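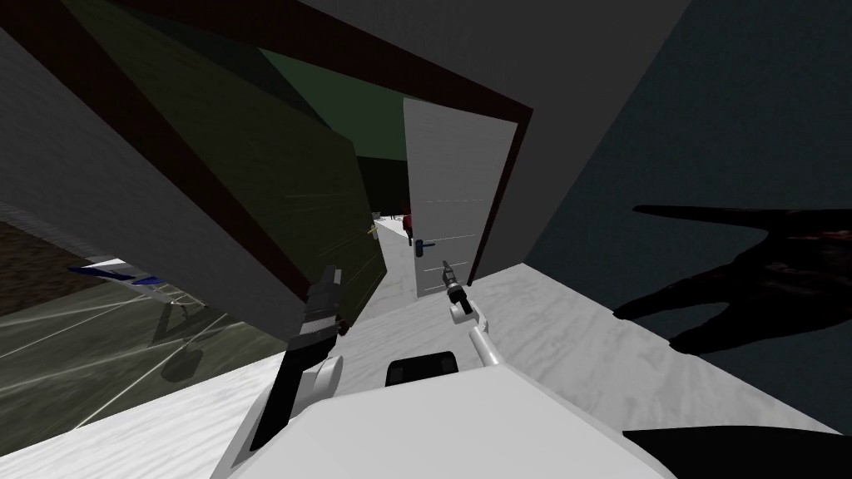 The simulated two-armed robot at an open door, in a Marnow test run.

Search articles
Robotics & Research
2 min read

Abrehet Demissie's group in Nostton trains its robot policy, Marnow, only in simulation. Each of the 269 practice worlds has its own walls, floors and lighting. Training took 20 days and ended in March.

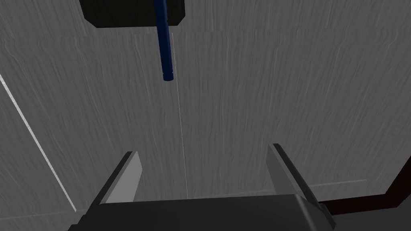

Open gripper fingers below a blue rod, in simulation.

Mark Anthony Pascual, who ran the tests, wants to try real doors next.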